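Home Textile Diary: we're looking for 39 households in Grirkberg

How often do you wash a towel before it goes scratchy? Which T-shirts make it through a third summer, and which ones end up as dust rags? We at Addo are starting a new study of everyday laundry in May, and we would love to have you on board!

Addo is a small research office that studies how clothes and household fabrics age in ordinary homes. Most of what is written about fabric wear comes from test labs, where everything is washed on the same cycle with the same detergent. Real homes are messier (and a lot more interesting). People overload the machine, forget a load until bedtime, dry things over a radiator, or swear by their grandmother's vinegar trick. We want to hear about all of it.

What you would do

You keep a laundry diary for 3 months. Each time you wash, you jot down what went in, which program you used and how you dried it. Most entries take a couple of minutes. You can use the paper booklet or the Balik diary page, whichever suits you better, and you can switch halfway through if you change your mind.

At the start we give you a set of plain cotton items: two pillowcases, a hand towel and some socks. Please use them as you would your own. Sleep on them, wear them, spill coffee on them! When the diary ends you hand them back, and our textile people look at pilling, shrinkage, fading and worn spots.
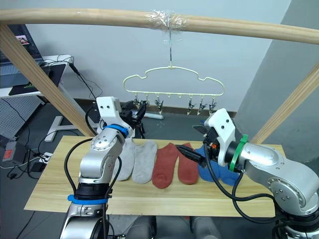
Do I need a washing machine at home?
Any regular way of washing is fine, including a laundromat, a shared machine in the basement or a sink and a bar of soap.

Who can join

Anyone 18 or over who lives in Grirkberg and does at least one load a week. We are especially keen to hear from families with small kids, people who work in uniform, and people who dry everything on a line or rack. Shared apartments are welcome too, as long as one person keeps the diary. You don't need to know a thing about fabrics.

What you get

Each household receives 200 dollars, half after the first month and half when the items come back. You also get a personal wear report on your set, and an invitation to our open evening, where we lay out all 39 sets side by side and talk through what we found. I can't wait for that part.

How to sign up

Write to Lamisi Dramani, study coordinator, at the Addo office in the Trulamix building, second floor. Tell us who lives in your home, how you usually wash and dry, and the best time to call. Or stop by between 4 and 6 p.m. and pick up a form at the front desk. We'll call everyone back, including those we can't fit in this round.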